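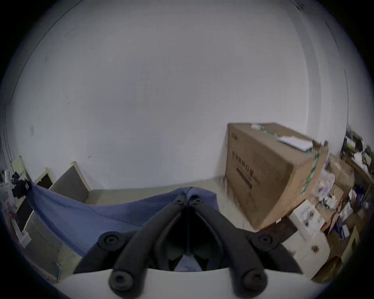 Print this page | E-mail this page

January 31, 2022
Nafula Sang

Molen hand-helds, cloth on the bed, second session

Still not convinced. Writing this up while I remember which clips were which.

Kiprono and I swapped halfway, same as last time, so that the numbers aren't just a measure of whose wrists are better. Toivo kept the log. The task was the one we agreed on with Cloltby: pick up the garment from a heap on the bed, get both grippers onto the top edge, spread it, lay it down flat, let go. Letting go counts. In August we didn't count it, and I think that's why the Grorton pair looked as good as it did.

Claim on the Molen sheet: "secure hold on all household textiles." I'd like to know whose household. A secure hold on the blue thing at one layer, yes. I pulled it out tight on a diagonal more than once and the tips didn't slip in any way I could feel. Two layers, mostly yes. At a seam or a hem, where the thickness jumps partway across the tip, it depends on how lucky you are with the angle, and an arm isn't going to be lucky on purpose.

We did 40 spreads. Drops: 7. Grorton in August, same number of spreads: 6 drops. Kiprono wants to call that a tie and I agree with him, grudgingly, with the note that August was a different garment, a different operator on the left hand (Wafula) and a looser rule about release. So the comparison is worth very little and I'd rather it didn't go into the slides as a bar chart. Toivo, please.

Things I trust from today:

- The two-handed spread is easier than the one-handed drag. Big difference, obvious from the first few tries.
- The left hand drops more than the right whoever is holding it. Kiprono and I are both right-handed, so that may be all there is to it. We should get Kibet on the left for a block.
- Most drops come when the second gripper starts to pull. The initial pick is fine. The first gripper has a hold, the second one takes up tension, and a fold creeps out of the first.

Things I don't trust:

- Anything to do with speed. We were both hurrying by the end.
- The squeeze reading. It comes back from Chege as a number with no unit, and it doesn't go to zero when the jaws are open. Toivo says there's an offset you set at startup. I set it. It drifted.

Holding the bunched end

Kiprono's habit is to leave the right side bunched and get the left side square first, then let the bunch out by walking the right gripper along the edge. Mine is to regrip at once. His way gives fewer drops. It also gives footage where the right-hand jaws are deep in wrinkles and you can't say from the head view what they've got hold of, one layer or four. Ask anyone labeling this to mark the grasp point and you'll get a different answer from each of them.

I raised this last time and was told the wrist view would settle it. So I went through the wrist clips for exactly those moments. It settles some of them. When the fold sits between the pads and the near face is turned toward the lens, you can count the layers. When the cloth stands up between the lens and the tips you get a large blue area and no information.

The two views together are better than either one. I'm writing that down so I can't be accused of only complaining. But "better" here means I can work it out by scrubbing back and forth with a coffee, and that isn't what the policy is going to do.

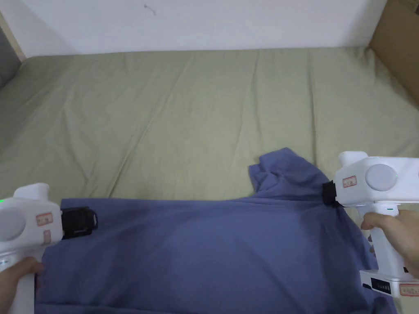
Weight and wrists

Toivo put one of each on the kitchen scale. The Molen is nearly 115 g heavier than the Grorton. The sales talk says you stop noticing. I noticed. It's fine with the elbow tucked in and bad with the arm out over the far side of the mattress, where the nose wants to dip and you correct with the thumb. Look at the wrist traces from the end of my second block and there's a sag in nearly every reach. Kiprono has the same sag, smaller, and he's taller, so he doesn't reach as far.

This matters for more than comfort. If the tired version of the motion is a third of the data, then the tired version is what we're teaching. Shorter blocks cost nothing. I'd like to try them before anyone spends money on the lighter shell.

Handle shape is good. No complaint. My hand didn't cramp, which it did with the Grorton.

Fingers and pads

Jaw travel is wide enough for anything we've put on that bed so far. The pads are my real quarrel. They meet at the tip first, and the area behind the tip only comes into play once you squeeze hard. For thin cloth that's a pinch at one small place, and a pinch lets the fabric swivel. You can feel it go. The garment doesn't drop, it turns, and then the edge you thought you were holding is pointing somewhere else.

Kibet thinks a softer pad would cure this. Could be. Could also be that a softer pad grabs the sheet along with the garment, a thing we already get now and then with the stock ones. I tried deliberately to pick only the top layer off the sheet, coming in flat, and the success rate depends on how much sheet is wrinkled underneath. On a smooth patch, fine. Over a ridge, I took both about as often as I didn't. I didn't log those properly. Don't quote me.

What I'd like is one set of soft pads on the left unit only, same operator, same garment, and the other unit untouched. One change at a time. We've never managed that here, and every time we've regretted it.

Wrist camera

Resting notes, to go with the calibration clips where I hold the jaws open over the bed and don't do anything.

The wide lens is better than I expected for knowing where you are. The bed, the wall, the mask carton with the green tape: all of it stays in view through most of a reach, so tracking has plenty to hang on to. It takes in everything else in the room too, Toivo's end included. If Cloltby wants clean backgrounds they'll have to say so and pay for a cleaner room.

The wall is my worry. It takes up a huge share of the picture and has very little on it, a few scuffs and the cable. With the garment up in the air and the gripper turned toward the wall, tracking jumps. Twice that I'm sure of. Chege reports the jump as a smooth move, filled in after the fact, and you only catch it if you put the raw and the filtered traces side by side. I think that's a bad default. Kiprono thinks it's a reasonable default badly documented. We left it there.

Cheap test: tape a few printed markers up at uneven heights and repeat the same lift. If the jumps go away we have an answer. If they don't, the problem is in the timing between the head and wrist streams and I'll have been blaming a wall for a month.

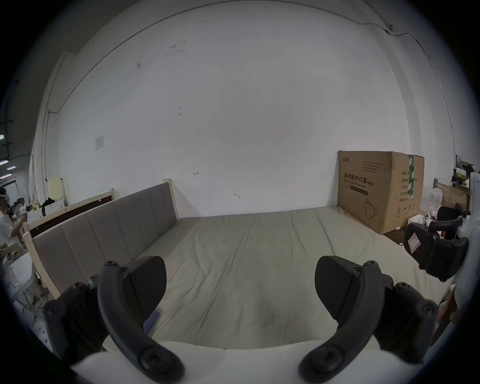 Chege settings, so I don't lose them

Offset zeroed at startup with jaws open, both units. Filter left on default, raw saved alongside. Head stream started first, then left, then right. Toivo started right before left on one block and the files are named accordingly, so left is right in that folder. He has promised to rename them. Until he does, don't merge.

The status light going green means the unit is awake. It doesn't mean it's recording. I lost a good run last week believing otherwise, and the manual is no help on the point.

Wafula's question

Wafula asked whether any of this carries over to the arm, where the same jaws are on a bracket and there's no thumb making small corrections. My answer is that I don't know, and I don't think Molen knows. A person fixes the dip and the swivel without deciding to. The trace records the fix but not the reason for it. I'd want to see the arm replay one of our good spreads, plain replay with no policy, garment placed as near as we can to the original heap. If that fails badly then we've been grading our own hands.

He's asked for arm time. No answer yet.

To do

Me: wall markers, raw against filtered for the two jumps, and a proper log of the top-layer picks.
Kibet: soft pads, left unit only. Left only!
Kiprono: shorter blocks, pick a length and stick to it.
Toivo: rename that folder. Hold the bar chart.

Kiprono added after reading: he'd keep the Molens over the Grortons on handle comfort alone. I'd keep neither until the replay's been done.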